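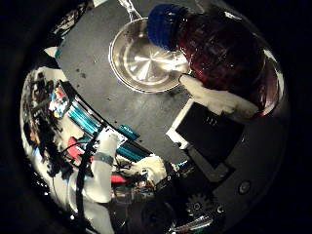
Re: Warping on induction at the Brerkside kitchen, and what to buy instead

Replying to the list in case the other kitchens are in the same position. The earlier message is quoted in parts, with answers under each.

> We switched the Brerkside kitchen from gas to induction in August and the pans we brought over from the gas range are misbehaving. Two of the stainless ones now rock on the glass. One of them spins if you nudge the handle. They were flat when we moved in. Is this the hob or the pans?

The pans, mostly, with some help from the way they are being heated. A gas flame warms the base and a good part of the sidewall. An induction coil puts nearly all of the heat into the area of the base directly above the winding. If the coil is much smaller than the base, the middle expands, the outer ring stays cooler, and the metal has to go somewhere. It usually bows down, which gives you the spinning. A thin disk base does this sooner than a thick one, and a disk base sooner than full cladding of the same total thickness.

Pans built for induction are often made very slightly concave when cold so that they flatten as they warm up. Lay a steel ruler across the cold base. A sliver of light under the middle of the ruler is fine. Light under both ends means the base has bowed outward and will not recover on its own.

> The staff turn everything to boost because that is how they get a sear. Boost on the big zone is listed as 4000 W on the plate. We never had anything like that on gas.

You had more than that on gas, but a large share of it went past the pan and into the room. Please stop them using boost on an empty pan. It is meant for getting a full stockpot to a boil. With nothing in the pan to carry heat away, the base can pass a safe temperature well before the cook has turned back from the fridge. The temperature cutout sits under the glass and reads late, so it should not be relied on for this.

What works for us at Serrano:

- Start dry pans at half power or lower, never above 2000 W.
- Wait 45 seconds, then add the fat.
- Step up once the fat moves freely.
- Match the pan to the zone. The base should cover the marked ring with little overhang.
- No cold water into a hot pan. Set it aside on a rack until it can be touched.

The last item accounts for more of our old warped pans than the hobs do. We had the same trouble on gas and put up with it, as a bowed pan will still sit on a grate.

> A magnet sticks to all of them, so they should be compatible, but one gives an error code and shuts off after a few seconds. The Vorkulance, the small one.

A magnet tells you that there is some ferritic steel in the base. It says nothing about how much or how wide the patch is. Many hobs need a minimum magnetic diameter before they will hold a zone on, and if the pan is below that the zone drops out. Run the magnet from the center to the edge and note where the pull gets weak. Then try the pan on your smallest zone, dead center. If it holds there, it is a size problem and the pan is usable. If it drops out there as well, look at the gap between base and glass - a bowed base can be enough to cause it.

> Can the warped ones be hammered flat?

A single-layer carbon steel pan can, with a wood block and some patience. I would not do it to a bonded stainless base. The layers can separate, and once there is air between them you get a hot spot that scorches whatever is above it. Keep the bowed ones for the oven, where it makes no difference.

> What should we replace them with? We have been quoted for the Ustari range, 70 each at the trade price, and there is a cheaper line with the same outside dimensions.

I have no experience with Ustari and can't comment on it. Outside dimensions are not much use for comparing the two. Ask the supplier for these:

- base diameter where it touches the glass, separate from rim diameter
- total base thickness
- disk or full cladding
- stated flatness, cold and hot

If they can't give a base thickness, buy one pan, put it through a month of normal service, and do the ruler check again before ordering the set. I would also ask about the handle. Riveted handles last, but food collects around the rivets. Welded ones clean more easily and are harder to repair.

One thing not in your message: slide marks. Grit under a rocking pan will scratch the glass, and boiled-over sugar left to cool can pit it. Wipe the pan base as well as the hob between uses. If there is sugar on the glass, get it off with a blade scraper while the surface is still warm, with the zone off.

If anyone else on the list has moved from gas this year, please post which pans survived and what construction they are. The wiki page on cookware still covers gas only - I can update it once there are a few replies.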